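Clirndale > Cadernos > Bancada dos dois braços > Entradas

Entradas Avarias Peças Calibração Procurar

25/04/2023: o braço direito não parou quando devia

Escrevo isto ainda com a cabeça cheia, antes que me esqueça da ordem das coisas. Resumo para quem só vem ver se pode usar a bancada: não pode, pelo menos com o braço direito. O esquerdo está bom. Pus fita no interruptor do direito e, se alguém a tirar, que fale comigo ou com a Noemi primeiro!

Estávamos na série de arrumação, a do costume: objectos na mesa, caixotes à volta, um braço de cada lado e eu na teleoperação. O episódio 324 ia a meio. Larguei o comando do braço direito (larguei mesmo, mãos no ar, a Noemi viu) e o braço continuou a descer. Não foi um salto, daqueles que assustam toda a gente e que o controlador apanha logo pelo pico de corrente. Foi uma descida lenta, teimosa, como se ainda estivesse a obedecer a alguém. Os dedos da garra tocaram na madeira e o braço ficou a fazer força contra a mesa até a Noemi carregar na paragem de emergência. A paragem funcionou à primeira, isso fica registado.

Ninguém se magoou. As mãos estavam todas fora da zona. A garra ficou com uma marca na ponta de um dos dedos, que passei com lixa fina, e o dedo continua a fechar direito. Mas a minha mão tinha estado ali um bocado antes, a endireitar o cabo do candeeiro, e não me apetece pensar muito nisso.

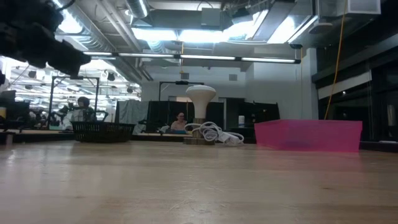 A primeira suspeita foi o software, claro, porque na semana passada o Ezekiel trocou a versão do programa que lê os comandos e nós somos pessoas justas e culpamos sempre a última mudança. Ele veio, sentou-se, abriu o registo e em pouco tempo mostrou que os comandos tinham parado de sair no momento certo. Do lado do computador estava tudo limpo: larguei, o programa enviou "manter posição", e mais nada. Peço desculpa ao Ezekiel por escrito, como prometido.

O problema estava do outro lado. O "manter posição" não chegou à placa do pulso. O último comando que lá entrou foi um de velocidade, para baixo, e a placa ficou a cumpri-lo. Para isto existe o temporizador de segurança (se não ouve nada durante um certo tempo, trava), e o temporizador não disparou. Foi aqui que deixámos de achar graça.

O que o registo mostra

O Ezekiel alinhou os tempos dos dois lados. Copio as notas dele, com a minha pontuação:

- O barramento do braço direito perde mensagens aos bocados, sempre com o cotovelo muito dobrado. Com o braço esticado não falha nada.
- Cada falha isolada é curta. A maior que encontrámos antes da avaria durou 121 ms.
- Entre falhas passa uma ou outra mensagem de estado, lixo para este efeito, mas a placa conta-a como "ouvi alguma coisa" e põe o temporizador a zero.
- Resultado: a placa passa muito tempo sem receber um comando válido e nunca chega a achar que está sozinha.

O último ponto é o grave. O cabo com mau contacto é uma chatice, aperta-se ou troca-se. Um temporizador que aceita qualquer mensagem como sinal de vida é outra conversa, e vale para os dois braços, e para todas as bancadas que usem esta placa. Escrevi ao Fitzgerald logo a seguir ao almoço para ele avisar Gisville, que tem lá o mesmo controlador Akero montado da mesma maneira que nós.

Fui ver quando tinha começado. Nos registos de fevereiro já há falhas destas, poucas, e eu própria tinha escrito neste caderno "direito um bocado preguiçoso hoje, ver depois". Pois. Não vi depois.

O cabo

Com a alimentação desligada e a Noemi a segurar o antebraço, fui dobrando o cotovelo devagarinho com o multímetro ligado às pontas. Até meio do curso, perfeito. Daí para dentro a resistência começa a saltar e, quase no fim, abre de vez durante um instante. Repeti com o conector rodado e salta no mesmo ângulo, portanto é o fio e não a ficha. Tirei a manga e há um sítio, mesmo atrás do cotovelo, onde o isolamento está vincado.

Acho que sei porquê. O cabo sai do ombro, faz barriga por baixo do antebraço e volta para a garra, e a folga estava boa para os movimentos antigos, mais abertos. Desde que puxámos os objectos para a beira de cá da mesa, o braço trabalha muito mais fechado e o cabo dobra sempre no mesmo ponto. A Beathag, que montou isto comigo, jura que havia uma abraçadeira a meio. Procurámos e não há. Pode ter saltado, pode nunca lá ter estado, cada uma tem a sua teoria e ficámos amigas na mesma.
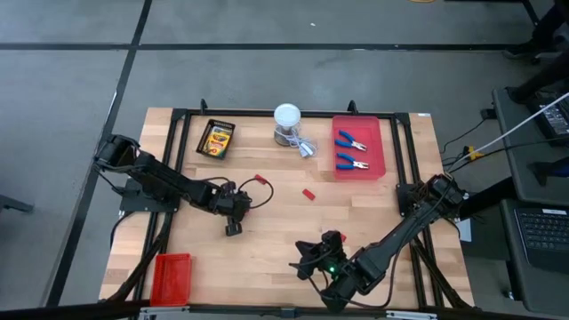

O que fizemos à tarde

Primeiro, cabo novo. Tínhamos um da Pettigrew na gaveta, do comprimento certo, com a manga mais macia. Ficou preso com abraçadeira no antebraço e outra perto do ombro (fotografadas, medidas, e desta vez com uma pinta de verniz para se ver se mexem). Deixei a dobra mais larga e testei à mão o curso todo: o multímetro nem pestanejou.

Segundo, e mais importante, o temporizador. O Ezekiel fez uma alteração provisória do lado do computador: agora cada comando leva um número de sequência e a placa tem de o devolver. Se não voltar o número certo dentro do prazo, o computador corta a potência pelo relé, sem pedir licença à placa. É feio e é lento comparado com o que a placa devia fazer sozinha, mas corta. Experimentámos arrancar o cabo de comunicação com o braço em movimento, velocidade reduzida, toda a gente atrás da linha. Cortou sempre.

E depois experimentámos o caso chato, o de hoje: em vez de arrancar o cabo, deixar passar só as mensagens de estado. Com o programa antigo o braço seguiu alegremente o seu caminho, exactamente como de manhã (parei-o eu, já estava com o dedo no botão). Com o novo, cortou. Fiquei tão contente que fiz a Noemi ver outra vez.

Só que cortar a potência traz outro problema. Sem potência, o braço cai. Os travões do ombro agarram, os do pulso também, mas o cotovelo não tem travão e desce uns bons centímetros com o peso do antebraço. Para a mesa tanto faz, para os dedos de uma pessoa talvez não. A Rosalind passou por cá, ouviu a história toda de pé, fez duas perguntas e disse que enquanto o cotovelo cair assim ninguém mete as mãos na zona com o braço armado, nem para endireitar uma caixa. Tem razão. Até agora fazíamos isso, eu mais do que todos.

Regras até novo aviso

1. Braço direito só com velocidade reduzida e só para testes. Nada de séries.
2. Para mexer nos objectos: desarmar os dois braços, esperar que assentem, só então pôr as mãos. Sim, demora. Paciência.
3. Uma segunda pessoa junto ao botão enquanto o outro opera. Sem telemóvel.
4. Antes de cada sessão, dobrar o cotovelo até ao fim com tudo desligado e olhar para as pintas de verniz.
5. Se o braço parecer "preguiçoso", parar e escrever aqui a que ângulo. (Esta é para mim.)

Perguntei à Rosalind o que fazer aos episódios já gravados e ela quer que se marquem os que têm falhas no barramento em vez de os apagar. O Ezekiel vai correr um filtro. Eu preferia deitar fora tudo desde que mudámos os objectos de sítio, mas ela acha um exagero e, vendo bem, os do braço esquerdo estão impecáveis.

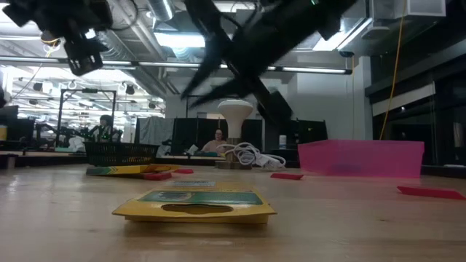

Os dois braços sobre a mesa, com as embalagens amarelas e as peças vermelhas.

Uma nota sobre a arrumação da mesa, já que estou nisto. Quando a garra fez força para baixo podia ter apanhado coisa pior do que madeira. O candeeiro, por exemplo, com o cabo enrolado ao pé, mesmo ao alcance de um dedo da garra. Proponho que o cabo fique preso com velcro ao próprio candeeiro e que ninguém o deixe em voltas soltas. A Noemi diz que as voltas soltas fazem parte da tarefa, para o operador aprender a desviar-se delas. Não chegámos a acordo e fica para a reunião.

Por fechar:

- Resposta do fabricante da placa sobre o temporizador. Mandei o registo completo e o vídeo do teste com as mensagens de estado. Se responderem "actualize o firmware", respondo eu que já está actualizado.
- Travão ou mola para o cotovelo. A Beathag tem uma ideia com uma mola a gás pequenina que me parece boa, mas quero ver as contas antes de furarmos o antebraço.
- Inspeccionar o cabo do braço esquerdo. Olhei por alto e não vi vinco nenhum, só que por alto não conta.
- Encomendar mais cabos à Pettigrew, gastámos o último. Pedir 3, que um vai sempre parar a outra bancada.
- Confirmar com o Fitzgerald que Gisville recebeu o aviso e parou. Às seis ainda não tinha resposta e deixei-lhe mensagem no telefone.

Acrescento, mais tarde: o Fitzgerald ligou. Gisville parou os braços e foi ver os registos, e um deles tem as mesmas falhas, mais curtas. Vão dobrar cotovelos amanhã de manhã e mandam-nos os ângulos.

Contacto: bancada dos dois braços, Clirndale | © Clirndale, cadernos internos | Voltar ao topo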